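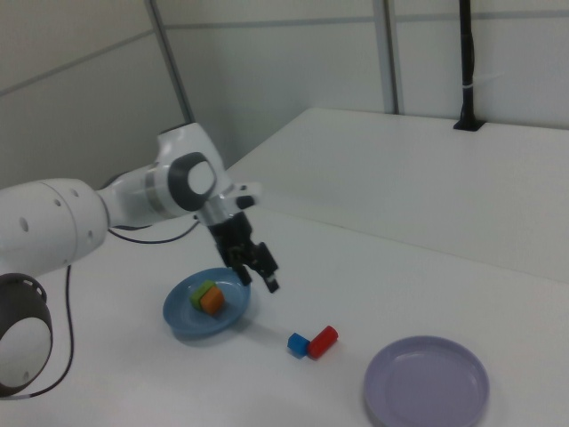

**Ticket 642: Erfolgsquote beim Sortieren nicht reproduzierbar**
Status: offen, war kurzzeitig geschlossen
Gemeldet von: Lucero Zapata
Zuständig: Faith Rweyemamu

**Zapata, 7/17/26**
Im Entwurf steht, die Policy mit Sakik-Augmentierung sei der Baseline klar überlegen. Ich habe die Auswertung mit dem Stand aus dem Repo wiederholt und sehe keinen Unterschied, der größer wäre als die Streuung zwischen zwei Seeds. Aufgabe wie gehabt: Klötze und Zylinder auf die beiden Teller verteilen, Hellblau und Lavendel. 30 Durchläufe pro Bedingung. Das ist mir ohnehin zu wenig für so einen Satz im Abstract.

**Rweyemamu**
Welcher Checkpoint? Der aus dem Entwurf ist mit allen 1005 Demonstrationen trainiert. Im Repo liegt noch der alte.

**Zapata**
War der alte. Mit dem neuen wiederholt, Ergebnis bleibt. Die meisten Fehlgriffe am liegenden Zylinder, bei beiden Varianten.

**Rweyemamu**
Geprüft und ausgeschlossen:

- Handauge-Kalibrierung: neu gemacht, keine Besserung
- Greiferöffnung in der Config: identisch in beiden Zweigen
- Latenz: konstant etwa 300 ms, auch bei der Baseline
- Startposen: kamen bei mir aus `poses_v2.yaml`, im Entwurf offenbar von Hand gelegt

Letzteres halte ich für die Ursache. Schließe das Ticket.

**Zapata**
Wieder geöffnet. „Offenbar“ reicht mir nicht. Wer hat gelegt, und wusste die Person, welche Policy gerade läuft? Falls ja, können wir die Zahl streichen.

**Ríos**
Gelegt habe ich, und ja, ich wusste es. Erst alle Läufe Baseline, dann alle mit Augmentierung. Als Erfolg galt auch, wenn der Klotz auf dem Tellerrand liegen blieb. Ob ich das am Anfang genauso gezählt habe, kann ich nicht mehr sagen.

**Zapata**
Danke für die klare Auskunft. Damit ist der Vergleich für mich wertlos, auch wenn der Effekt am Ende existieren sollte.

Nächste Schritte:

1. Reihenfolge per Skript mischen, Policy-Name im Terminal ausblenden
2. Erfolgskriterium vorher aufschreiben, Rand zählt nicht
3. Zylinder getrennt auswerten
4. Satz im Abstract raus, bis neue Zahlen da sind

**Rweyemamu**
1 und 2 übernehme ich. Bei 4 bitte mit Amparo Restrepo klären, Einreichung ist im September.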